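Notebook, Jesley workshop, August
Glaze tests, batch 21, continued from last page
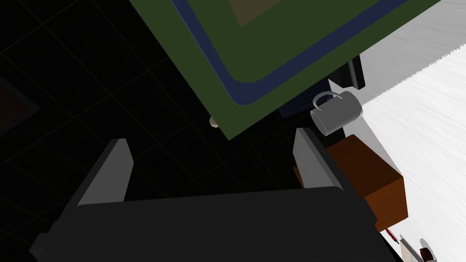 Materials

Base is the same Skarninby recipe we used for the spring mugs. Mixed 2843 g dry and sieved twice. Chrysoula had already weighed out the whiting and the feldspar, so I only added the kaolin and silica. The Samico clay is down to the last bag and a half. I used it for all the tiles so they can be compared with batch 20.

Water went in slowly. It was too thick on the first stir and left lumps on the side of the bucket. Let it sit over lunch, sieved again, and it was fine. Next time start with the water in the bucket and add the powder to it, like the sheet says.

Tiles

Row A: base only, one dip
Row B: base only, two dips
Row C: base plus copper carbonate, one dip
Row D: base plus copper carbonate, two dips
Row E: as D, brushed over the old white slip

I held each dip to a count of three. D4 slipped out of the tongs and got a thick edge. Kept it in, marked with a scratch on the foot. Numbers are in iron oxide on the back this time, after the underglaze pencil burned away in the last firing.

Firing

Loaded at 3:30 p.m. Tiles on the middle shelf, Kha's bowls above, nothing below. Cones front and back.

Slow to 103 C with the lid propped, held until no more steam showed on the mirror. Lid down, then the usual ramp. The controller shut off at 1555 minutes on the log, which counts the cooling too. I'd like that split into two numbers if anyone can find the manual.

Results

A and B are clear, slightly milky where it pooled. B has pinholes along the top edge. C is thin and gray-green, dull. D is much better, a proper green with some darker breaks over the ridges. D4 ran but stopped short of the foot. E crawled on all but one tile. I think the slip was dusty. Should have wiped it down first.

Front cone bent further than the back one, same as last time.

To do

Repeat E with the slip sponged clean.
Try C again with a longer count.
Ask Vlachopoulos about the price on copper carbonate before we order more.
Kha Lã wants two of the D tiles to show a customer. Put them back on the board after.
Grind the drip off shelf 2.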